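Refurbished Computers for Home Learners: Progress Report to the Sonholm Fund
Reporting period to 26 Apr 2020
Grant holder: Rilham Adult Learning

You asked for a plain account of whether the loan scheme is doing what the application said it would. My short answer is that the hardware side is fine and I am not yet persuaded by the rest.
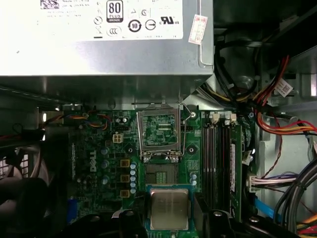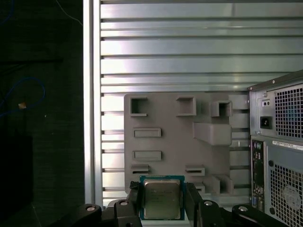
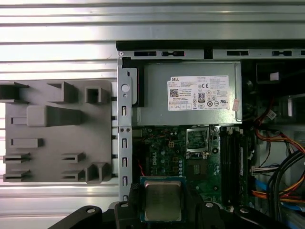
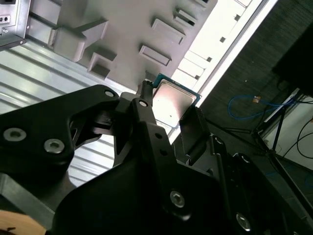 Desktop parts, including processors and Dell components.

1. What we said we would do

The application promised 45 desktop computers on loan to adults taking reading and math classes, with 12 weeks of phone support for each household. It also promised that learners with a computer at home would finish their course more often than those without. That last promise was written with more confidence than I would use today.

2. Where we are

All 45 computers are out on loan. Kosus supplied the used machines at the agreed price, and delivery to the villages past Kioko took two trips when we had budgeted for one.

Phone support is running, but the call log is poor. Staff wrote down that a call took place and often left out what it was for. I can't tell you from the log whether people rang about coursework or about a forgotten password. A new call sheet is in use now, and I would ignore any claim based on the old one.

3. Are learners better off?

We don't know. Tutors report that people with a computer at home seem keener. Those same people asked for a computer in the first place, so they may well have been keener to start with. The feedback forms are warm, as feedback forms usually are when the person filling them in has been lent something.

Log-in records for the course website would help more. They show when someone signs in and how long the page stays open, though a page left open over dinner counts the same as an hour of study. We will compare them with test scores in August.

Four learners have no internet service at home. The application assumed everyone could get online, and it should have asked.

4. Money

Spending is within the grant. Delivery is over its line and training is under, because the classroom sessions moved to the phone. We ask to move the unspent training money to internet costs for the four households above.

5. What we would like from you

A decision on the budget change. Also, agreement to drop "improved confidence" as a measure. It was taken from another scheme's form, each tutor scores it differently, and I have no use for the numbers it gives us.

The next report will follow the August test scores.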